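Ticket 500, kitchen bits, Stillen flat
Opened by: Danuta Kalinowski
Status: open, waiting on batteries

1 April 2024. Timer on the table going off early again. The white one with the dial. Set it for 40 mins for the loaf, rang well before, bread raw in the middle. Second time this has happened. Damian says oven, I say timer.

Tried so far:

- wound it to 10, checked against my phone. Rang short, by nearly a minute
- wound it right round to the end first, then back to 10. Spot on
- same again for 19. Fine
- moved it off the shelf over the cooker, it was getting warm up there. Lives on the wooden table now

So it's the short winding that does it, I think. Jinlong had one the same at his mum's, you have to take the knob all the way round and then back to the number or the spring doesnt catch properly.
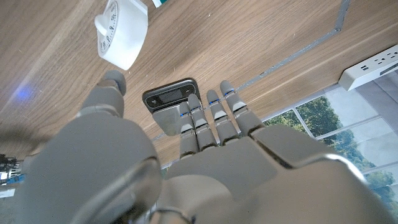 Do we need to buy a new timer?

Not yet. Wind it fully, then turn back to the time you want. If it still rings early on a 40 after that, bin it and get another from Jelska, they're cheap.

Update, Fredy: did a 40 with the full wind, rang when it should. Bread OK. Bit dark on top but thats the oven shelf, needs to go one down.

Update, Danuta: good. Pls can everyone do it the long way from now on. Have stuck a note inside the cupboard door. Abhishek, this means you, you had it set for eggs this morning with a tiny twist and then moaned they were runny.

Still to do:

- batteries for the kitchen scales, ours went flat mid flour last week. Damian has the reciept from the last lot, check the size before buying
- weigh the 500 g bag of sugar on the scales once they're in, want to know if they read true
- leave ticket open til I've done two more loaves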